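Bench check, used desktops, Hadell back room
Filled in by Jean Forsyth, Friday, April 10, 2020

Okay, same list as always, with my chatter after each line so Keegan can follow what I did!

Power cord unplugged and put away: Yes. I hang it on the hook by the door so I don't plug it back in without thinking (did that once in September, never again).

Wrist strap on: Yes, after a hunt for it.

Case on its side, cover off: Yes. The cover on these sticks, so push down before you slide.

Power supply label readable: Yes. Copy the rating onto the ticket, please, I'm tired of guessing later.

Wires checked for nicks: Mostly. It's a real nest in these older ones, orange and yellow and red all over each other, so go slow and don't tug.

CPU socket: Empty, retention frame open. Keep fingers and screwdrivers well away from it!

Memory slots: Both empty. Write "none" on the ticket, because a blank makes Anahera think we forgot.

Drive latches: The blue ones. Work them by hand only, they don't like being pried.

Sharp edges: Watch the slotted metal rail. I've had 7 tickets this month with a bandage note on them and 3 were mine.

Loose screws: Tip, listen, tip the other way. Count them into the Pritine tin.

Ticket number: 298. Still open until Tipene signs the bottom line, so leave the cover off for now and

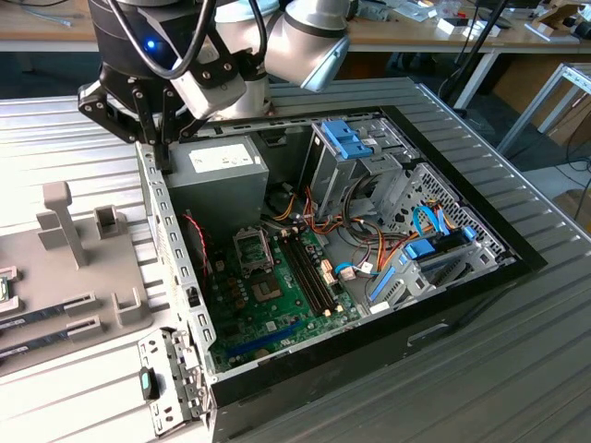

don't stack anything on top of it. I'll be back after lunch to do the next one on the list.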